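Ustolo Opens Its Kitchen Table Room in Grindville, and You're All Invited

10/02/2024, Grindville 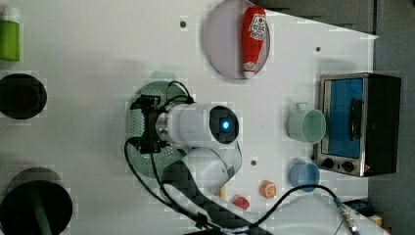 Small kitchens are what we do at Ustolo, and I've wanted a room where people could come and try out kitchen things before buying them for as long as I've worked here. Well, we finally have one! The Kitchen Table Room is open at our Grindville shop, and it's full of the kind of stuff you really use at home. There's a mint-green mug and a light blue cup, a lavender oval plate with the ketchup lying right across it, and a little toaster oven with two black knobs sharing the same white tabletop. I love that toaster oven more than I should. I have the same size at home and it handles dinner for two most nights of the week.

My name is Zdeňka Matoušek and I run the shop floor. I asked to write this one myself, so please forgive the brackets (there will be more).

The idea goes back to May, when Wing-sze Hung and I were clearing out the old stockroom behind the register. We had piles of lids in there. Lids with no pots, pots with no lids, plates from sets we stopped carrying ages ago. Wing-sze set a few of them out on a table so we could sort them, and customers kept wandering back to pick things up and ask about them. We sold more from that table in one afternoon than from the front window all week. So the stockroom had to go somewhere else, and it did — it's upstairs now, and my knees know all about it.

The new room has 17 table settings planned for the first year, each one put together for a real kind of household. Students sharing one shelf, a family with toddlers, someone cooking for one. Saron Berhe picks the colors, and she has a thing for pale greens and blues that I've completely come around to. She'd like me to mention that nothing has to match. Mix your mugs! Put the good plate out for a grilled cheese!

You're welcome to handle everything. Open the doors, turn the knobs, see if the mug fits your hand. We'd much prefer that to you getting it home and finding out the handle is too small for your fingers.

We're also running free get-togethers in the room, with six people at a time around one table. Branislav Urban is leading the first few, on cooking in a toaster oven, and he has promised his roasted peppers. Later on, Zdislava Kolář will come over from our Kultthorpe shop to talk about storing dishes when you have one cabinet and too many plates. I'll be in the back row for that with a notebook.

The money for the room came partly from our spring clearance, which brought in 3,000 dollars, and partly from the Vukčević bakery next door, who gave us their old counter and a very generous discount on rolls for opening day. Thank you, all of you!

Admission is free and you don't need to book unless you're coming to a get-together. For those, ask at the register or call the shop and leave your name. Strollers fit through the side door, and there's a bench if you'd like to sit.

Press visits are welcome too. Ask for me or for Wing-sze, and come hungry if Branislav is in.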